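How do you set out a snack table in a small staff room?
Posted by Sumaiya Chowdhury, November 13, 2019

Hi all, I look after the break room at Modcombe and our snack table is a mess by morning tea. Chips on top of chocolate, drinks rolling off the back. I've got one long table and 15 people to feed. Do I need shelves, or just better baskets? Would rather not spend much.

Rajitha Sarkar
Baskets. Done.

Iresha Bhuiyan
I went through this last March and got a bit carried away, so take what you like! Put the tall things at the back and keep the middle clear, so there's somewhere to put your cup down.

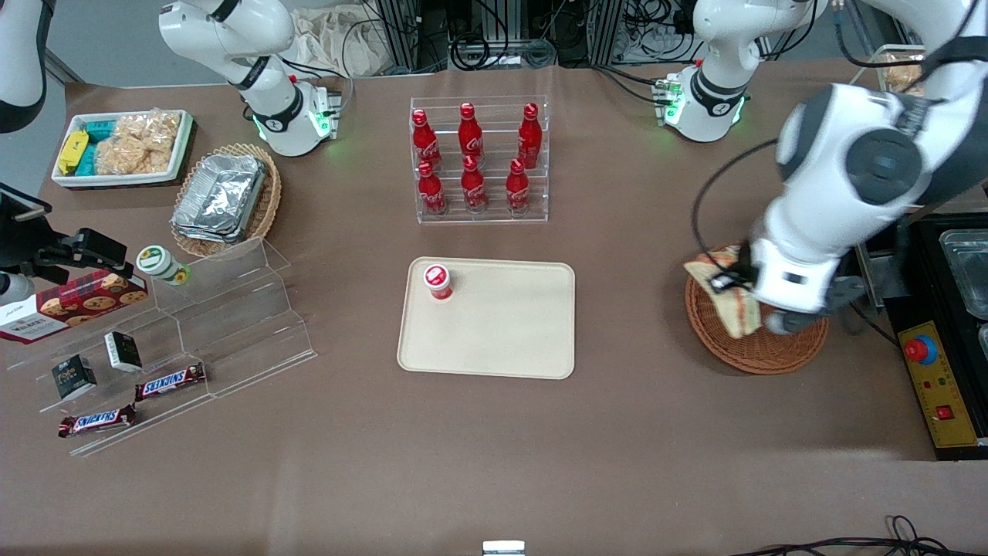

Drinks were my biggest headache, and a tiered rack sorted them out. Get a clear one if you can - you see at a glance what's running low. Coke bottles in two rows, three up and three down, take up hardly any table. I like wraps in a round wicker basket too, and a stepped stand for shortbread and other little boxes. My rack was $19 and I'd buy it again. Measure your bottles first though, the fat ones won't fit every rack.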